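Bendgate Building Services Meeting
Minutes

Date: Oct 17, 2024
Place: Ground floor meeting room, Bendgate
Present: Leif Bech (chair), Gudrun Åberg (minutes), Vratislav Říha (Udatden, controls), Neville Mellor (Fulura, mechanical)
Apologies: Ryan Bickerstaff

1. Minutes of the previous meeting

Agreed with one correction. Under item 4 the valve on the second floor landing was recorded as a drain cock. It is an isolating valve. GÅ to amend and reissue.

2. Matters arising

2.1 Asset numbers. Valve tags have been fitted in the plant room and in the east riser. The west riser is outstanding. NM said the tags for the west riser were supplied with the wrong prefix and have gone back.

2.2 Drawings. The schematic on the plant room wall still shows the old expansion vessel. VŘ has an updated file but it does not show the strainer on the secondary return. He will add the strainer and send a print copy for the wall. The old sheet is to be removed at the same time, not left behind the new one.

2.3 Keys. A second key for the riser cupboards has been cut and is held in the office. No further action.

3. Domestic hot water

3.1 Storage. The 800 litre cylinder was drained, opened and inspected. NM reported light scale at the base and none on the upper coil. The anode was worn but serviceable. It was refitted with a new gasket. NM recommended replacement at the next inspection and LB agreed to carry the cost into next year's plan.

3.2 Circulation. The secondary return has been running cold on the west side overnight. VŘ showed the trend log. The return temperature falls soon after the last evening draw-off and does not recover until the morning. The pump is shown as running throughout. NM's view is that the balancing valve at the foot of the west riser is either set too far closed or partly blocked. The east riser is unaffected.

It was agreed that NM would remove and clean the west strainer first, as the simpler job, and only then alter the balancing valve. The existing valve setting is to be written down before it is moved. The last adjustment was not recorded and it took most of a day to get the system back to where it had been.

3.3 Outlet temperatures. The target at the outlet is 50 °C after one minute of running. The readings from the east side all met it. On the west side the top floor outlets were low on first draw and reached target late. The remaining outlets on that side met it. GÅ asked that the monthly sheet show the time taken as well as the final temperature, as two outlets with the same final figure may behave quite differently. Agreed. GÅ will revise the sheet.

3.4 Mixing valves. Several valves in the west flats are of an older pattern for which service kits are no longer held by the usual supplier. NM has a price from another source. LB wants a like-for-like price for new valves before deciding. NM to provide both on one page.

4. Laundry room

4.1 Ventilation. The extract fan was found to be running at its lower speed at all times. The humidity sensor had been wired to the wrong terminal at the last controls visit. VŘ has corrected this and the fan now steps up when the reading passes the set point. He asked for the set point to be left alone until the log covers a full month.

4.2 Make-up air. The transfer grille in the door is adequate for the lower fan speed. At the higher speed the door pulls shut hard and there is a whistle at the threshold. LB does not want the door undercut further, as it is heavy and already sits low on its hinges. NM suggested a second grille in the corridor wall. This would need a fire damper and a new opening in blockwork. VŘ asked whether the fan could be limited to a middle speed. The controller allows it but the commissioning sheet does not give a flow rate for that setting. VŘ to measure the flow at the middle speed and report back before any building work is priced.

4.3 Hot water to the laundry. The branch serving the room is on the west riser and will be isolated together with the flats during the work under 3.2. The notice on the laundry door must say so. On the last occasion it mentioned the flats only.

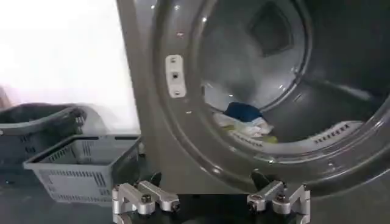 Laundry room: opening and front panel of one machine.

4.4 Floor gully. The gully has been slow to clear. NM lifted the grating and removed lint and a quantity of grit from the trap. The run beyond the trap was not surveyed. LB asked for it to be rodded through to the external chamber. If it is still slow after that, a camera survey will be priced.

4.5 Electrical supply. The distribution board schedule does not match the labels on the isolators in the room. VŘ has offered to trace the circuits during his next visit. LB accepted on condition that the work is done in the morning and that each isolator is labelled as it is proved, with the schedule retyped the same week.

4.6 Lint. There was some discussion of how far the lint in the gully and the lint on the extract grille are connected. NM thinks the discharge duct has a loose joint above the ceiling tiles. The tiles will be lifted when he is next on site and the joint taped if it is found open. If the duct itself is damaged he will leave it and report.

5. Space heating

5.1 Heating has been enabled for the season. The weather compensation curve is as last winter. VŘ said the outside sensor on the north wall reads plausibly but its housing is cracked. It will be replaced in November with the one held in stock.

5.2 Heat meters. There are 77 meters on the system. All report to the data logger except 2, both on the third floor. One has a flat battery. The other answers when polled by hand but drops off the network after a few hours. VŘ suspects a poor joint in the bus cable between the landing box and the flat. He will need access to the flat and will arrange it through the office.

5.3 Estimated readings. GÅ asked how the two missing meters are being handled for billing. The logger holds the last good value and flags it. The billing file strips the flag. LB does not want estimated values issued without being marked as such — GÅ to raise this with the billing agent in writing.

5.4 Radiator noise. A report of knocking on the first floor was traced to a pipe clip. The clip has been eased. Closed.

6. Water treatment

6.1 The inhibitor level in the heating circuit was within range. Iron was slightly raised compared with the last sample. NM puts this down to the draining and refilling in summer and would expect it to fall. A further sample will be taken once the side stream filter has been cleaned.

6.2 The sample point is awkward to reach with the ladder now stored in front of it. The ladder is to be moved to the bin store wall. GÅ will arrange a bracket.

7. Shared plant with Mathebula House

LB reported on correspondence with the managing agent for Mathebula House about the shared incoming main. The stop valve in the footway is seized. Each side has assumed the other would deal with it. The water company has been asked to confirm which side of the boundary box the valve belongs to and a reply is awaited. Until this is settled, any work that relies on shutting the incoming main is on hold. The work under 3.2 does not, as the riser valves hold.

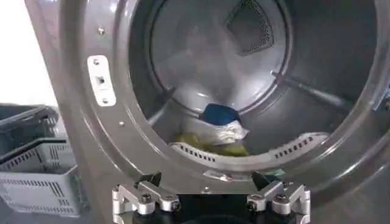

What notice will residents on the west side get before the hot water is turned off?
Two working days, by a printed notice at each landing and on the laundry door, with the start time and the expected finish time stated.

8. Spares and stock

8.1 NM circulated a list of spares held in the plant room. The following were noted: the second circulating pump is held complete but has not been turned over by hand this year; there are no spare actuator heads; the gasket used on the cylinder was the last one.

8.2 Agreed to buy one cylinder gasket and actuator heads for the west side. The pump is to be turned by hand at each monthly visit and initialled on the sheet.

8.3 RB had asked by email whether obsolete parts could be cleared from the shelving. No objection, but the old controller is to be kept until VŘ has taken a copy of its time schedules.

9. Any other business

9.1 Plant room lighting. The fitting over the pressurisation unit is flickering. To be changed with the landing lamps.

9.2 Log book. Several entries are unsigned. LB reminded both contractors that an unsigned entry will be treated as not made, and the visit queried on the invoice.

9.3 VŘ asked for remote access to the controller to be restored. It was removed when the office router was changed. LB agreed in principle, subject to a named login and read-only rights outside agreed working times.

Actions

GÅ — correct and reissue previous minutes; revise monthly temperature sheet; write to billing agent on estimated values; ladder bracket.
NM — west riser tags; clean west strainer, then balance; mixing valve prices; rod gully; check duct joint; resample heating circuit; order gasket and actuator heads.
VŘ — schematic with strainer added; flow at middle fan speed; trace laundry circuits; outside sensor; third floor meters; copy time schedules.
LB — anode in next year's plan; chase water company on footway valve; remote access.

Next meeting: November, date to be confirmed by GÅ once RB's availability is known.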